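Keep the Old Computer

My desktop turned nine in December, and I had every intention of replacing it. I'd been pricing new ones for weeks. I had a tab open with a very handsome machine in it (1,000 dollars before tax, and I'd already picked the spot on the desk), and then I went and did something I hadn't done in years, and took the side panel off the old one.

I think more people should do this before they spend the money. I don't mean you should all become computer technicians. I'm certainly not one. I mean that we've gotten so used to treating a computer like a carton of milk, with a date stamped on it somewhere, that we throw out perfectly decent stuff and feel responsible about it.

My complaint was that it was slow. Opening the browser took long enough to go put the kettle on. So I did what everyone does and decided the whole thing was worn out. But what part of it wears out, exactly? A processor doesn't get tired. Memory doesn't forget how to be memory. What had changed was everything I was asking of it - heavier web pages, a chat program that wants to be open all day, photos five times the size they used to be.

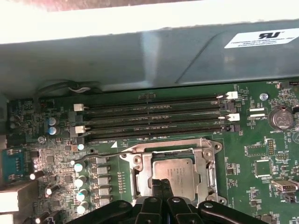 What 300 dollars less than nothing buys you

All right, that heading is a little silly, but here's my math. I bought 16 gigabytes of used memory and a small solid state drive from Magsi, a secondhand parts place in Estberg that I like because they test things and answer the phone. It came to a tiny slice of what the new machine would've cost me, and I still had enough left over for new front tires, which the car needed a lot more than I needed a glass side panel with lights in it.

Putting the memory in took less time than finding the screwdriver. You shut down, unplug, touch something metal, open the latches, line up the notch and push harder than feels polite. The drive was fussier, mostly because I had to copy everything over and I'm bad at waiting. Then I turned it on and it was quick! I sat there opening and closing the browser like a kid with a light switch.

My sister-in-law says I got lucky, and sure, maybe. Some machines are past it. If yours won't run a system that still gets security updates, that's a real reason to move on, and I won't argue. Laptops are harder too, because so many now have the memory soldered down, a decision I'd like somebody to explain to me slowly over lunch. But a plain desktop tower is about the friendliest thing you can own. The parts come out. They're mostly standard. You can look at it and have a fair idea of what goes where, even if you couldn't tell me what half the little bits on the board do (I couldn't either).
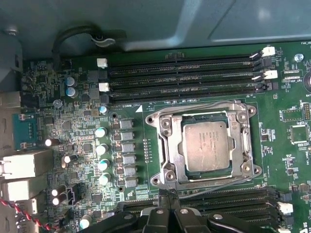

The part where I get grumpy

I called the Vandora store in Jemutley early on to ask whether they'd put memory in for me. They would, for a fee, but the fellow on the phone spent most of the call steering me to a trade-in offer. He was very nice about it. He never once asked what I use the computer for, though, and I'd have told him: email, taxes, the choir newsletter, and an embarrassing number of recipes I'll never cook.

That's the bit that gets under my skin. We hear all the time that we ought to waste less, and then the moment you try it you get pointed at the new shelf. A store could put a "let's see what you've got first" counter right by the door. I'd pay for that, and I'd probably buy a mouse on the way out.

So if yours is crawling, open it up before you order anything. Blow the dust out. Look up the model number and find out how much memory it can take, and ask at a used parts place what that would cost. If the answer still comes back "buy a new one," fine, go enjoy it. Mine's got a few more newsletters in it yet.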